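Wachstuch oder Stoffdecke mit Folie drüber?

Pinholm
1. November 2021
Wir richten die Küche im Vereinsheim neu ein, der Tisch ist 140 cm lang. Bisher liegt blanker Stoff drauf, jede Woche Flecken. Wachstuch ist mir zu steif an den Ecken. Hat jemand Erfahrung mit Klarsichtfolie über der Decke?

Skukcombe
Ja, seit Juni. Die Folie kam gefaltet und nicht auf der Rolle, das würde ich nicht wieder so kaufen. 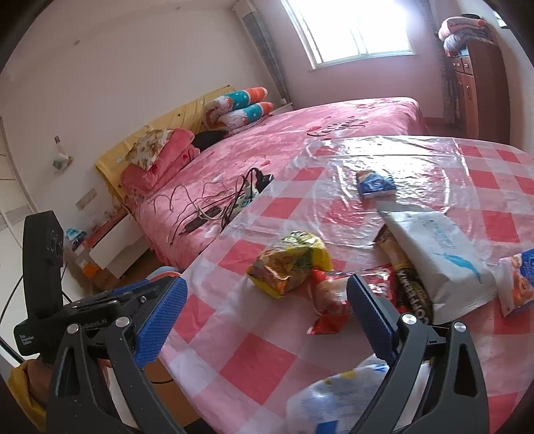

Bezahlt habe ich 48 Euro, mit Versand. Abwischen geht schnell, der Stoff muss fast nie in die Wäsche. Die Falten in der Folie über dem rosa-weißen Karo sieht man aber deutlich, wen das stört, der sollte dickere nehmen. Föhnen hat bei mir wenig gebracht.

Brudden
Sehe ich anders. Folie klebt im Sommer an den Unterarmen, und Krümel kriechen trotzdem drunter. Gutes Wachstuch liegt nach zwei Wochen glatt.

Skukcombe
Bei dir vielleicht. Meins hat sich an den Kanten gewellt, bis ich es weggeworfen habe. Krümel habe ich nur am Rand, da hilft einmal anheben und ausschütteln.
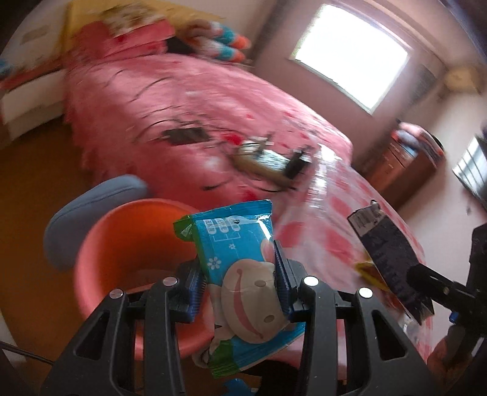
Mit Klammern an der Tischkante verrutscht auch nichts mehr. Vier Stück reichen.

Pinholm
Welche Stärke hast du?

Skukcombe
Weiß ich nicht mehr, die dünnste im Laden. Nimm 2 mm.

Brudden
2 mm riecht wochenlang. Vorher auslüften, am besten draußen.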